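Besham Centre for Textile Care
Household and Retail Laundry Practice
Handout 4: Folding and Storing Denim

29 October 2018

This handout accompanies the fourth practical session. Students should read it before attending and bring one pair of jeans of their own, clean and fully dry. The techniques described are those used in the assessment in February, when each student will be asked to fold a batch of 24 garments to a consistent size.

1. The nature of the cloth

Denim is a twill, normally woven with a dyed warp and a paler weft. The inner side of the cloth is therefore lighter than the outer side, and the difference becomes less marked as the garment is washed and worn. Indigo sits mainly on the surface of the yarn. It is lost first where the cloth is rubbed, at the knees, thighs, hems and pocket edges, and along any crease that is allowed to remain in the same place for a long time.

For this reason the choice of fold line matters more with denim than with most other trouser cloths. A hard crease down the front of the leg will in time show as a pale line which cannot be removed by pressing.

2. Preparing the surface

Work on a flat table at hip height, covered with a plain cloth. The cover prevents the garment from sliding and protects both the table and the rivets. Empty all pockets, close the zip and fasten the waist button. Turn the jeans right side out and check that the pocket linings lie flat, as a twisted lining will leave a ridge in the finished stack.

3. Laying out and folding the legs

Lay the jeans face up and smooth them from the waistband towards the hems with the flat of the hand. Bring one leg across the other so that the back pockets face outwards and the side seams meet. Draw the seat out to a point and tuck it in. The hem is then brought up to just below the waistband, and the result is folded again into halves or thirds according to the depth of the shelf.

A common difficulty at this stage is that the two legs part company. One is folded over on itself while the other still trails flat across the table, and the cloth gathers into a bunch at the fold. Pulling at the bunch generally makes matters worse. Open the fold, align the hems again and begin from there. 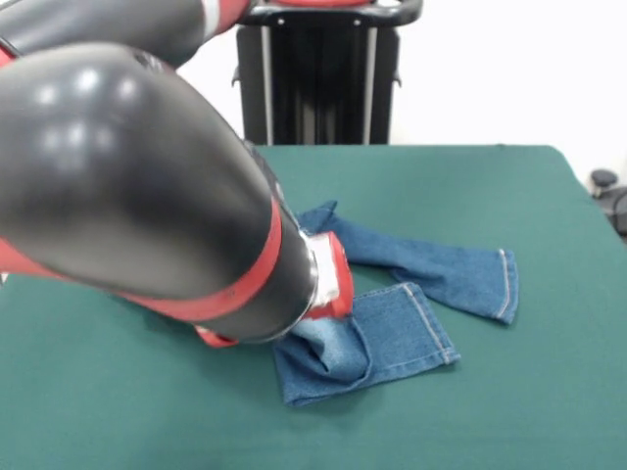

4. Use of the seams as a guide

Contrasting stitching, often orange or tan, gives a reliable line to work to. At the hem, the stitching on both legs should lie level before any fold is made. Twisted legs are frequent in older garments - the side seam wanders towards the front - and in such cases the hems should be aligned and the seams disregarded.

5. Storage

Stacks should not exceed the height of the shelf divider. Heavy denim is placed at the bottom. Students using the Brostero shelving in the Chisholm Room should leave a hand's width at the back for air to circulate. Garments held for longer than one term are to be refolded along a different line.

Further copies of this handout are held at the Utel desk under reference 1057.

Shares 50 Comments 3

Comments

The part about twisted legs was very useful. I had been trying to match the side seams for years and wondering why the hems never met.

Would you recommend thirds or halves for children's sizes? My shelves are quite shallow.

We were taught to hang denim by the hem. Is that no longer advised? It takes up a good deal of rail but there is no crease across the knee.

Contact the Centre | Copyright Besham Centre for Textile Care | Back to top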